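Deston office – paper and desks, progress to October 2024
To: Begoña Cifuentes
From: Leandro Tejada

Quick one before the call, sorry for the short notice. Full figures to follow once Pacheco send the invoice.

Where we are
Desks: 17 done out of 30. Cleared, wiped down, one stapler each. Slower than the July plan, mostly the upstairs rooms.
Forms: 2000 sheets sorted and stapled. Old tenancy letters still to do, they are a mess – half have no dates on.
Shelving: both units up. Upper shelf for paper, lower for laptops. Needs sticking to, people put things down whereever.
Wulleo contract: signed, no change to the price.

Problems
Loose paper. Still gets left on shelf edges and desk corners and then goes on the floor. Trays would sort it, see below.
Staples ran out twice. My fault, ordered the wrong size.
Pasau boxes not arrived. Have chased, no reply yet.

Shelf first, then the desk – wood and plain paper mostly. 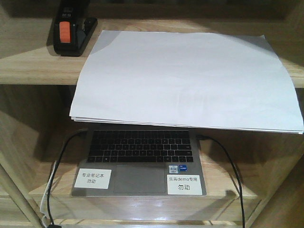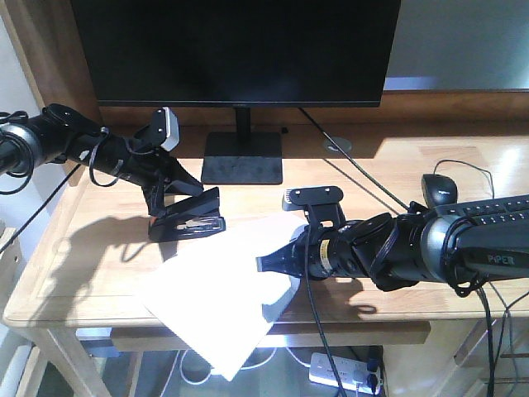
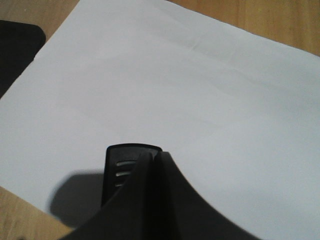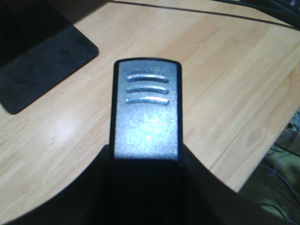 Spend
Under budget so far. Would like to move the leftover from the boxes line into trays, 2 per desk, if your happy with that. Need a yes or no before I can order.

Next
Remaining desks, then the tenancy letters. Upstairs cupboard after that if there's time – not promising it. Leaving the labels until the boxes turn up, no point doing them twice.

Can you also confirm who signs off the Pacheco invoice, you or finance? Last one sat in my tray for weeks.

Leandro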